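제목: Re: [가사자동화] 책상 정리, 이제 맡길 만한가요

11월 모임 전에 답을 드리려고 했는데 조금 늦었습니다. 먼저 보내신 글에서 필요한 부분만 남깁니다.

> Gudby 쪽 발표를 보면 수건 개기와 컵 옮기기는 다 된 것처럼 말합니다.
> 그런데 우리 집에서 제일 귀찮은 일은 책상 위에 널린 잡동사니를
> 상자에 넣는 겁니다. 펜, 테이프, 뚜껑 같은 것들요. 이건 왜 시연에
> 잘 안 나옵니까? 어려워서인가요, 아니면 볼품이 없어서인가요?

둘 다라고 봅니다만 어려운 쪽이 더 큽니다.

저희는 Sovley 공개 정책 모델을 받아서 작은 물건 담기만 따로 돌려 봤습니다. 시도 739회 가운데 상자 안에 제대로 들어간 것이 107회입니다. 조명과 탁자를 고정한 조건이었고, 천을 바꾸면 더 떨어졌습니다. 학습에는 사람이 손으로 잡고 쓰는 그리퍼로 모은 시범 2424건을 넣었습니다.

실패는 대체로 세 군데서 났습니다.

1) 집기. 펜은 굴러갑니다. 손가락 패드가 몸통 옆을 살짝 밀기만 해도 자리가 바뀌고, 모델은 원래 있던 자리를 집으러 갑니다. 얇은 뚜껑은 패드 끝이 바닥에 먼저 닿아서 못 집는 경우가 많았습니다.

2) 보기. 무늬가 큰 천 위에서는 반투명한 물건을 자주 놓칩니다. 단색 매트로 바꾸면 나아지는데, 집집마다 매트를 깔아 달라고 할 수는 없지요.

3) 놓기. 상자 벽이 비스듬하면 테두리에 걸립니다. 긴 물건은 방향을 돌려서 넣어야 하는데 그 동작이 시범에 적었습니다.

속도 얘기도 해야 합니다. 성공한 경우만 봐도 물건 하나에 평균 29초가 걸렸습니다. 사람이 하면 한 번에 쓸어 담고 끝낼 양입니다. Magalhães 물류 작업장에서 쓰는 흡착 방식은 훨씬 빠르지만 부품 규격이 정해져 있고 트레이도 평평해서 가정과 바로 비교하기는 어렵습니다.

그래서 질문에 짧게 답하면, 아직 맡길 수준이 아닙니다. 같은 물건이 같은 자리에 놓이는 작업장이라면 지금도 해 볼 만합니다. 가정용으로는 집기 실패를 스스로 알아채고 다시 보는 부분부터 풀려야 할 것 같습니다. Mondum에서 손가락 패드에 촉각 센서를 붙인 판을 준비한다고 들었는데, 써 보신 분이 계시면 결과를 공유해 주십시오.

시범 데이터 목록은 정리되는 대로 자료실에 올리겠습니다. 작업 환경 사진 한 장 붙입니다.

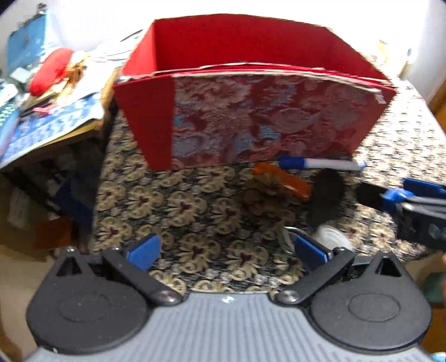 꽃무늬 천 위의 빨간 상자와 파란 뚜껑 펜. 앞쪽은 파란 패드를 단 그리퍼.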